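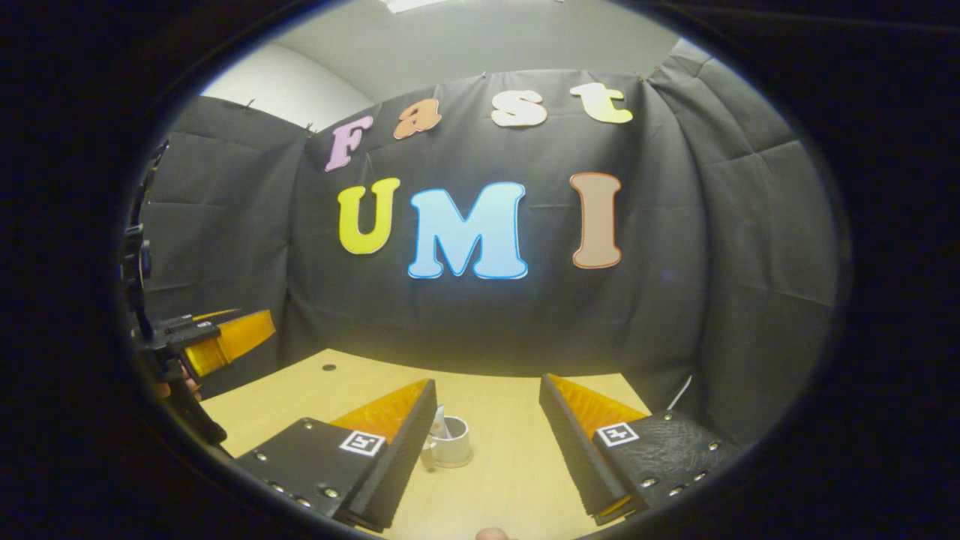
Left and right grippers at the table, cup between the fingers, letters up on the backdrop.

Lorville Manipulation Software Group
Minutes of the regular working meeting, June

Present: perception, planning, control, tooling, and the person who takes the minutes, who is also tooling.
Apologies: the Grerkordale office, who had the wrong link and spent the first part of the meeting in somebody else's budget review. They joined at item 3 and said ours was shorter.

Started 2:10 pm.

1. Minutes of the last meeting

Accepted with one correction. Control did not say the filter was "fine". Control said the filter was "fine for now", and would like the record to show the last two words.

2. Actions carried over

Rename the config files so that none of them is called final. Done. There is now one called current, and tooling has asked that it be watched.

Write down how to start the replay viewer. Half done. The page explains how to start it but stops before the part about closing it, and several people have been leaving it running overnight on the shared machine.

Find out why the build takes so long on the Grerkordale server. Not done. Carried over for the fourth time. Planning moved that it be given a plaque.

3. Perception: marker tracking

Perception reported on the new tag detector. Each gripper finger sits on a black plate with a square marker on it, and finger opening is worked out from the distance between the two markers. The old detector dropped a marker whenever the glare hit it, then filled the hole with the last good value, so the log would show a hand holding perfectly still and then teleporting.

The new one marks those stretches as missing and leaves them missing. This was welcomed by everyone except planning, whose loader falls over on missing values. Planning said the loader had never been asked to deal with the truth before.

Of the 313 episodes in the current set, 19 came through with gaps long enough to matter. Perception has looked at all of them and thinks most can be saved by interpolating across the short gaps and trimming the ends. The rest should go. There was some discussion of whether "should go" means deleted or moved to a folder called old. Moved to a folder called old.

The question of the backdrop came up again. Perception would like it kept as it is. The black cloth gives the pose tracker very little to hold on to apart from folds and creases, and the big foam letters pinned down a good share of the features in the last mapping run. The tracker is particularly fond of the blue M. Control asked whether this meant our localisation depended on the word UMI. Perception said it depended on edges and colour contrast, and that the word was a bonus.

Agreed that the map gets rebuilt if anyone so much as straightens a letter. Agreed also that anyone who straightens a letter has to say so in the channel.

Action (perception): publish the gap report with episode numbers, plus a plot that can be read without zooming in.
Action (planning): make the loader accept missing values and complain politely.

4. Control: timing between left and right

Control has found the offset between the two grippers' streams. It was 40 milliseconds, and it had been there all along. The right stream was stamped when the packet arrived and the left when the sample was taken, a difference put in by two people on two branches, both of whom had written "obvious" in the commit message.

Both streams are now stamped at the sample. Old recordings can be corrected with a constant shift, and control has a script for it. The script changes files in place. After a short silence, control agreed that it would write to a new directory.

Nomholm, our motion library, will need its two-hand test updated, as the expected values had the offset baked in. The test has been passing for as long as anyone can remember, and is now failing for the right reason. Tooling asked that the failure be left red until the values are redone properly and that no one "just bumps the tolerance". Control asked who would do such a thing. The log was consulted. We moved on.

Action (control): shift script, new output directory, with a dry run option.
Action (control): new expected values for the Nomholm two-hand test, worked out by hand for at least one case.

5. Planning: the cup task

Planning showed rollouts of the cup policy in replay. The task remains the small white cup on the wooden table, with the thin white stick standing in it. The policy plans a grasp from the side and closes the fingers on the cup wall.

The trouble is the stick. The segmentation model treats cup and stick as one object about half the time, which shifts the centre of the object upward, and the planner then aims politely at a point in the air just over the rim. Planning has tried three fixes.

Masking out anything thinner than a set width works on the stick and also removes the white cable on the right side of the table, which pleased everyone until it was pointed out that the planner needs to know about the cable.

Taking the lowest part of the object instead of the middle works well and is a bit of a cheat. It will break on the first object that is wider at the top.

Retraining with separate labels is the proper answer and also the slow one.

There was a longish talk about whether the small round hole near the back left of the table was still being reported as an object. It is. The planner has it down as a very short dark cylinder and gives it a generous berth. Perception said it would be easy to add to the ignore list. Planning said the berth was doing no harm and that the hole had seniority. Perception will add it to the ignore list.

Soft fingers: the contact model still assumes the finger pads are rigid. Control would like a simple spring in there by next meeting. Planning would like a proper one. Agreed on simple, with the interface written so that a proper one can go in later, and a comment in the code saying so, in words that will not embarrass us.

Action (planning): ship the lowest-part fix behind a flag, off by default.
Action (perception): draft labelling rules for cup and stick, one page.
Action (control): simple spring in the contact model.

6. Tooling: Mutiso

Mutiso, the episode browser, had a release. Loading a full set now takes 60 seconds, down from long enough to make tea, and tooling has heard complaints about the loss of the tea.

New in this version: a side by side view of the left and right streams, a search box that searches, and a button that jumps to the next tracking gap. The old search box matched only the first letter. Nobody had reported this because everyone had assumed they were spelling things wrong.

Requests from the floor: a way to flag an episode without opening it, a darker grey for the timeline, and for the delete key to stop being next to the play key. Tooling accepted the first and third. The second was put to a vote and tied, and the grey stays as it is.

Grerkordale asked whether Mutiso could export to a spreadsheet. Tooling asked what for. Grerkordale said a spreadsheet. Tooling will look into it.

Action (tooling): flagging from the list view; move delete somewhere lonely.
Action (tooling): look into spreadsheet export, without enthusiasm.

7. Naming of branches

Raised by planning. There are at present branches called test, test2, newtest and test-real. Only test2 is in use. Planning proposed a rule that branch names say what they are for. Carried. A branch to write up the rule was opened during the meeting and is called naming. The other three are to be deleted once their owners have been found, and owners have until the next meeting to come forward.

8. Other business

The shared machine is full again. Please remove your own recordings before asking who made all the others.

Control asked for the coordinate frame convention to be settled once and for all. It was settled. Z is up. Grerkordale asked for a note that their simulator has Y up and that they are not changing it. Noted. The conversion will live in one place, and tooling will pick the place.

The item on the meeting start time was held over, as we ran out of time for it.

Closed 3:35 pm. Next meeting same room, same link, which will be sent to Grerkordale twice.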